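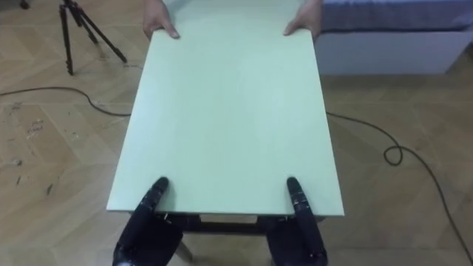

Section 4. Moving, lifting and placing the table

This section covers the Workosar long table with the one-piece green top and the dark underframe. It applies to the standard length and the long version. Read it through once before you lift anything. Assembly of the underframe is in Section 3, and leveling is in Section 5.

4.1 Before you start

Two carriers are needed for every move, one at each narrow end. The top is flat and smooth on its upper face and has no handles, so the grip is always at the end edge. A third person is useful in stairwells but should not take any of the weight.

1. Take everything off the top, including desk pads and clamp lamps.
2. Unplug any cable that runs along the frame and tie it up out of the way.
3. Wipe both end edges with a dry cloth. Polish or hand cream left on the edge makes it hard to hold.
4. Walk the route and measure the narrowest doorway. The table goes through lengthwise, narrow end first.
5. Wedge open all doors on the route.
6. Agree on who leads. The leader calls the lift, the stops and the set-down.

CAUTION: Do not drag the table by one end, even for a short distance. Sideways load on the legs loosens the corner bolts and will mark a wood floor.

Note: If your table was delivered with the Beaudoin cable tray (part 1791), remove the tray first. It hangs below the crossbar and will catch on door sills.

4.2 Hand position

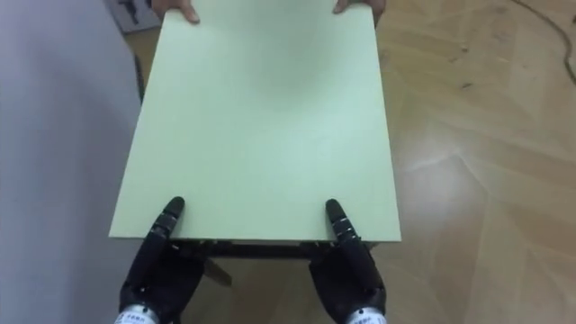

The load on each carrier depends mostly on how far apart the hands are. Hands set close to the middle let the top tip to one side as soon as someone takes a step, and the person at the other end then has to correct it. Keep one hand toward each corner. At the far end of the board the fingertips are curled over the edge, one hand toward the left and one toward the right, and this spread suits most carriers. Do not put your whole forearm on the top. It leaves the other carrier holding more than half the weight.

1. Stand facing the narrow end with your feet apart.
2. Bend at the knees and place one hand toward each corner.
3. Close the grip firmly but without squeezing. The edge is finished and will not cut, but a tight grip tires the hands quickly.
4. Check that no fingers are between the top and the end rail of the frame. There is a gap at this point that closes when the frame takes load.
5. Wait for the leader.

CAUTION: Pinch point. When the top is lifted off the frame or lowered onto it, keep fingers out from under the rails.

4.3 Lifting and carrying

The complete table can be carried with the frame attached if the route is level and has no turns tighter than a normal hallway corner. For stairs, unbolt the top and carry it alone, then bring the frame as a second trip. The six top bolts are reached from below. Put them in a bag and tape the bag to the frame.

1. On the leader's call, both carriers lift together until the feet are 50 mm off the floor.
2. Hold for a moment. If one side hangs lower, set down and move your hands before trying again.
3. Walk in short steps. The person going backward sets the pace.
4. At a doorway, stop, look at both long sides, then continue.
5. Stop and set down whenever either carrier asks for it. No explanation is required.

Keep the top level. Tilting it to get around a corner is allowed with the top alone, turned fully on its long edge, and never with the frame attached.

Note: The long version with frame weighs 136 lb. If either carrier is not comfortable with half of that, remove the top.

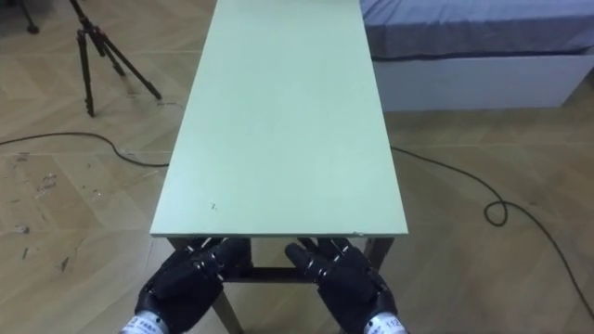 Page 19

4.4 Choosing the position

The table is meant to stand with clear floor along both long sides, so people can sit or work facing each other. It can also stand with one long side against a wall. Standing it with a narrow end to the wall is fine, but leave enough room at that end to get both hands on the edge again, or you will have to pull it out by the sides the next time it is moved.

Look under the end before you settle on a spot. A dark crossbar connects the legs lower down, and a floor outlet directly below it is awkward to reach.

On a wood floor, fit the Vinda felt pads supplied in the small parts bag. On carpet, leave the pads off and use the plain feet.

1. Mark two corners of the final position with painter's tape.
2. Fit the pads, if used, while the table is still at the old position.
3. Bring the table in along its length and stop over the marks.

4.5 Setting down

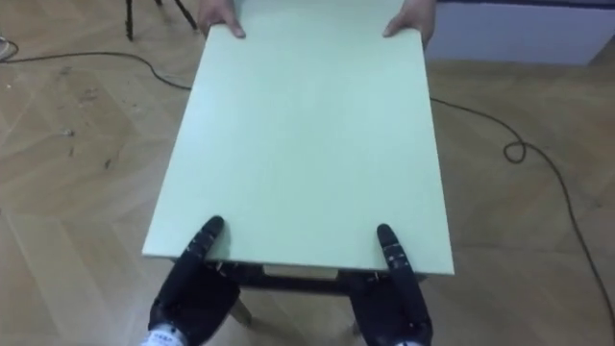
Fig. 4-3. Top held at both ends above the frame rails.

Both carriers lower at the same speed. Most damage to these tables happens in the last inch, when one end is let down first and the leg at that corner takes the full weight at an angle.

1. The leader calls "down."
2. Bend the knees and lower until all four feet touch.
3. Let the weight go on before you take your hands away.
4. Slide your hands straight back toward you. Do not push off from the top.

If the top was removed, lower it onto the rails with the bolt holes lined up by eye, then move it the last little bit by tapping the edge with the flat of your hand. Start all six bolts by hand before tightening any of them. Tighten the two middle bolts first – the corners follow in any order.

Check that nothing has been left lying on the rails before you lower the top. A strip of wood or a folded cloth under one side is enough to make the surface rock.

4.6 After the move

Press down on each corner in turn. If the table rocks, go to Section 5. If it creaks, tighten the corner bolts by a quarter turn and try again.

Small specks and smudges on the green surface come off with warm water and a little dish soap. Do not use scouring powder or solvent. Dry with a soft cloth.

Replacement bolts, feet and pads are stocked by the Rombridge parts counter. Quote the number on the sticker inside the left rail.

Section 4 revised in April by Annick Chisholm. Replaces the loose sheet packed with earlier tables.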